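The Kitchen on the Second Floor
2020-08-27

When the company Wiven moved into its present offices, the kitchenette was the last thing on the plan. The woman who looks after the rooms there agreed to speak with me about it, on the condition that I leave out her name. "I am not an expert in kitchens," she said. "I only know what people complain about."

Complaints, she told me, came mostly in January, the first month after the move. The old place had a proper kitchen with a window. The new one had a counter, a sink and cupboards, and 2,710 dollars to furnish it with everything else. 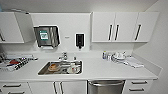 She spent the first part of this money on small things. People wanted a coffee machine, but she bought towels and soap first, and for this she was criticized for weeks. She still defends the choice. "If you must walk to the restroom to dry your hands, you will not wash your cup." The paper towel dispenser and the black soap dispenser hang on the same wall, between the cupboards, and she is pleased that neither takes any space from the counter. About the sink she is less proud. What looked like cups and a bowl were standing in it, next to a plate with food still on it, and she looked at them for a moment before she went on talking. "We have a rule," she said. "The rule is younger than the habit."

The rule is that each person washes what he or she used before leaving the building. It was printed in 100 copies by Lirnar, the print shop downstairs, because this was the smallest order they accept. Most of the copies are still in a drawer.
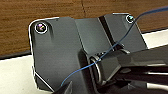 Bowls and plates

I asked how she chose the dishes. She answered that she did not want a set with a pattern, as one broken piece would spoil it. Everything was ordered in plain white from a supplier named Zhong, and it cost almost 400 dollars with delivery. The wide bowls are her favorite. They were meant for soup, but people use them for salad, for fruit, and once for a birthday cake that had fallen apart on the way.

"A wide bowl forgives you," she said. "You can put too much in it, and you can wash it with one movement of the hand."

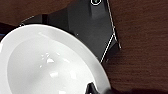 The mugs were a different story. She ordered them from Skirnik, and the handles were so narrow that only one finger could go in. She sent them back and paid the postage herself – it still annoys her.

I wanted to know what she would change if she had another 2,000 dollars. She thought for some time. A second sink, she said first, and then she corrected herself: a second sink would be filled also. Finally she chose a drying rack that can be fixed to the wall, and better light over the counter. She has already measured the place for the rack, and she wrote the numbers on a piece of tape inside one of the cupboard doors.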